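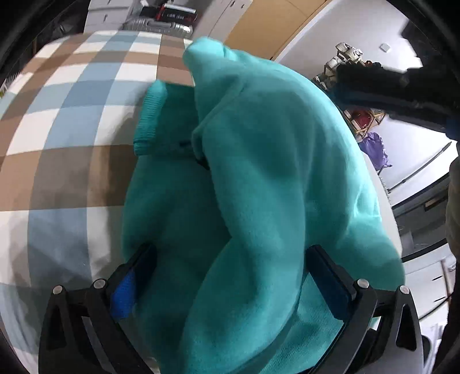 Page last changed: 6 April 2023

Vimberg has confirmed that version 28 of its Ikell mobile system will add an offline mode to the built-in calendar. References to the feature appeared in the developer release, in a settings file labeled Flurnent.

Under the new mode, up to 200 entries may be edited without a connection and sent to the server later.

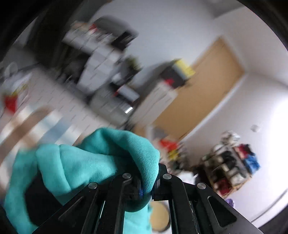 Turquoise fabric held in a gripper.

Rowena Manalo, product manager at Vimberg, stated that 73 known faults have also been corrected. General release is planned for October.

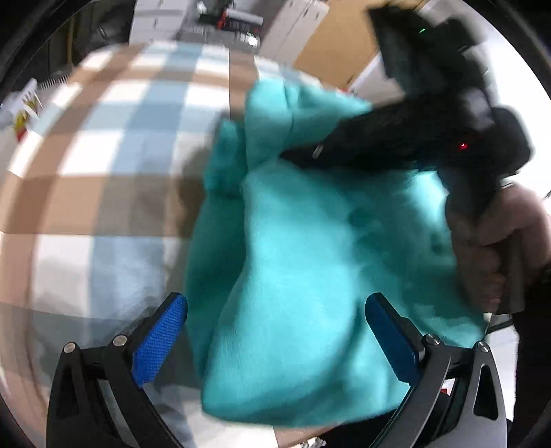 Turquoise fleece between two blue finger pads.

Devices running version 18 or earlier will not receive the update.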